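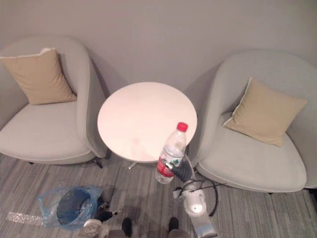
Figure 1. Two tub armchairs with a small round table between them.

3.2 Where people sat

I'll admit I went into the waiting-room part of the study expecting the magazines to matter most. They didn't. What people talked about, over and over, was the angle of the chairs. Of the 123 people who filled in our form at the Girkard practice, 98 had something to say about seating, and most of it was about having to look at a stranger.

Armchairs grouped round a small table (the sort of thing in Figure 1) went down well with couples and with parents of older children. People on their own were much cooler about them — several told me they'd rather stand. Torquil Jardine found the same split when he ran the form again at Dow in January, with 89 replies, though his older visitors also grumbled about low seats and how hard it was to get up again.

I haven't tried to separate age from company here. The two overlap badly in both samples, and I come back to that in section 4.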